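年末这一期来晚了,抱歉,先说牛仔布的事。

上一期我随口提了一句“旧牛仔裤别急着扔”,结果收到的信比前面三期加起来还多。有人问怎么洗,有人问怎么叠,有人问拆下来的布能做什么,还有一位直接寄来一包裤脚,没附字条(是哪位?请来信认领,我想还你运费)。这期就集中写牛仔。赶着写的,想到哪写到哪,各位将就看。

先说收。

我家那个柜子,最下面一格,牛仔裤塞得拉不开抽屉。十二月中旬下决心清了一遍。全部倒在床上,一条一条看。规矩很简单:今年没上过身的,先放左边;膝盖或裆部磨薄了的,放右边;剩下的叠好回抽屉。左边那堆再试一次,扣不上的不留恋。我有一条是Prellberg的直筒,买的时候咬牙付的钱,腰早就扣不上了,还是留了两年。这次终于送人。收到的人说合身,我心里有点酸。

右边那堆才是正题。磨薄了的裤子,送人不合适,扔了可惜,腿上大片的布好好的。拆。

拆之前先看颜色。深蓝原色的最常见,拿来补东西最省心,怎么拼都不突兀。浅色和水洗过的麻烦一点,同一条裤子上深浅差很多,裁的时候位置挪一寸,出来就是两块布。洗花、漂花的那种更要慎重。我以前嫌它乱,总是留到最后,拿去当擦桌布。后来给人做了一个笔袋,正好裁到由深转浅的地方,对方以为是我自己染的。从那以后就改了主意,花的先挑出来单放。

今年最喜欢的颜色是偏绿的那种蓝。市面上叫法很多,孔雀蓝,湖蓝,鸭蛋青也有人叫(我觉得不对)。旧了以后很好看,和橙棕色的线配在一起尤其好看。店里的新布反而找不到这个味道。 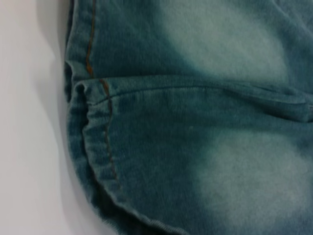
再说叠。叠法我试过不少,最后留下来的是最笨的一种:两条裤腿对齐,裆部那个尖角往里折平,从裤脚往上对折,再折一次,竖着放进抽屉。不卷。卷起来确实省地方,但厚牛仔卷完是一根棍子,放久了有横印,浅色的布上尤其明显,熨都熨不太掉。出门旅行卷一卷没关系,长年收着就别卷了。

裤腰朝哪边?Liliana Fiore来信专门问这个。我是裤腰朝下,折口朝上,一眼看过去全是布面,颜色分得清,找起来快。她说她家相反,裤腰朝上,为的是看皮牌认裤子。也行。你自己找得到就行。

厚的放后面,薄的放前面。带弹力的另放,别跟硬的挤在一起。抽屉不要塞满,留一只手能插进去的空。

洗。每次都有人问,每次都写,再写一遍:翻面,冷水,扣上扣子拉上拉链,少放洗衣液。阴干。不要烘。新买的深色单独洗两次再跟别的混。漂花的裤子也会掉色,别以为它已经浅了就没事,深的那部分照掉不误。我毁过一件白衬衫,现在领口还是青的。

家里有Skedon那种老式滚筒的,转速调低一档。我那台跑高转的时候,裤子拿出来硬得像纸板,折痕的地方先发白。洗完趁潮拉一拉,裤缝对直,用手掌从上往下抹几下再挂,干了基本不用熨。

下面是拆裤子。讲得细一点,问的人多。

工具:拆线刀,小剪刀,一把大剪刀,粉笔,一盏亮一点的灯。镊子有最好。拆线刀买便宜的就可以,钝了就换,别硬用,滑一下手就破了。

从内侧缝开始。内侧缝一般好拆,外侧缝双线压得紧,费眼睛,我多半不拆,直接贴着剪掉。损失一条窄边,省半个晚上。但如果你喜欢那道明线,就连缝一起留着,裁成长条,做提手、做书签都好,线是现成的装饰。颜色跟布反差大的明线我一律留下。

后袋整个拆下来,别剪。拆下来以后,袋子底下会有一块没晒过的布,颜色比周围深,形状清清楚楚。这块千万留着!!补在别处就是一个影子口袋,比真口袋还好看。

腰头拆不拆随意。太厚,家用机器过不去,我断过两根针以后就不碰了。整条剪下来可以当捆被子的带子,自带扣子。拉链拆下来洗净收好,金属的耐用。铆钉别硬撬,沿着周围剪一圈,扔掉或者留着给孩子做手工,注意边缘。

拆好的布再洗一遍,把线头和灰抖干净。记得清洗衣机的过滤网。记得。我去年忘了,堵了,师傅上门从里面掏出一团蓝毛。

晾干熨平,按大小分三摞:大片(整条裤腿),中片(手掌以上),碎片。碎片装布袋里,别用塑料袋,闷出味道来很难去。大片平放,能不折就不折。地方不够就对折一次,折的地方隔一阵子换个位置,免得压出一道死印。

做什么?给几个做过的,都不难。

坐垫套。两条裤腿够一个。深浅不一样的拼在一起,拼缝压明线,结实,猫抓不坏。正面用花的,背面用素的。

围裙。裤子的后片整片用,口袋留在原位,放剪刀、放手机都行。带子用旧鞋带也可以。Yamila Villalba照这个做了一条,说比店里卖的重,但她烧菜喜欢重的,不乱飘。

隔热垫。四层碎布夹一层旧毛巾,对角线缝几道。注意不要用带弹力的布,含化纤,遇热会变形,有味道。

门缝挡风条。裤腿一条,两头缝死,里面灌碎布头。冬天用正好,我现在写字脚边就塞着一根。是最不费工的一样,不会踩缝纫机的也能做,手缝粗针脚,没有人趴地上看。

针线包。口袋底下那块深色布,折三折,里面缝一片毛毡插针。送人很体面。

关于线。Fuentealba的粗线这次有人推荐,我买了一轴橙棕的试,颜色挺对,就是偏硬,穿针要剪斜口。家用机器上线用粗的,底线用普通的,张力松半格。针换牛仔针,别省这个钱。先在碎布上走一段再上正片,我每次偷懒不试,每次都要拆。

漂花布的缝法多说一句:先不要裁,把整片摊在白色的台面或者床单上看。底下是白的,深浅才看得准,垫在花桌布上什么都看不出来。拿一张纸,中间挖一个你要的形状的洞,在布上来回移,移到喜欢的位置再画线。浅的那块放中间还是放角上,效果差很多。我个人喜欢放角上。画完过一夜再剪,第二天早上常常会改主意。

毛边怎么办。漂过的布比较松,边上容易起毛,裁的时候多留一点缝份,先锁边再拼。喜欢毛边的就故意不锁,离边一指宽缝一道线挡住,洗几次自己就毛到那道线为止,挺好看的。

不想自己动手的,Erwood那边还在收。洗净,干的,不要有油漆和机油,破洞没关系。他们今年一共收了3730条,其中大约2000条还能穿,直接转出去了,其余的拆布。明年四月还有一场拆布的下午,名额29个,自带剪刀,灯和桌子那边有。想去的回信写一声“拆”就行,先到先得,别打电话,我接不过来。

上期更正:我写牛仔布“缩水一寸”,少了“最多”两个字,有读者按一寸放量,裤子长了。对不起对不起。另外围裙带子的长度也写短了,以这期为准:绕腰一圈再加两掌,系前面的话再多加一掌。

下一期写毛衣起球和虫眼。有好办法的早点来信,别等截稿前一晚,我会看不完。还有,寄裤脚的那位,真的,来认领一下。布我已经用了一半了,做了杯垫,给你留了两个。

先写到这,锅上还炖着东西。各位新年好,暖气边上别晾牛仔,会脆。

12/28/23

读者留言

青萝卜:影子口袋那块布!我以前全剪碎了当抹布,后悔。

Yamila Villalba:补充一下,围裙口袋里别放勺子,弯腰会掉出来。放过一次就知道了。还有我的带子是用裤子的内侧缝做的,比鞋带好。

老杜家的:请问孩子的牛仔裤太小块,拆了值不值?后片还没我手长。

 编者回复:单做一个针线包够。再小就进碎布袋。

Liliana Fiore:我还是坚持裤腰朝上。试了三天朝下,早上摸黑拿错两次。

半斤线:粗线偏硬的问题,用前拿一小块蜡捋一下,顺很多。蜡烛头就可以,别用带颜色的,会蹭到布上。

河边阿姨:拆。两个人可以吗?我和我妹妹。

 编者回复:可以,记下了。你妹妹也要自带剪刀,别俩人用一把。

不爱熨衣服:毛边那个请问缝直线还是之字?我缝直线的,洗完有一处跑过去了。

半斤线:回楼上,针距调小,走两道直线。

冬瓜:裤脚是我寄的……不用还运费,杯垫给我一个就行,另一个你留着用。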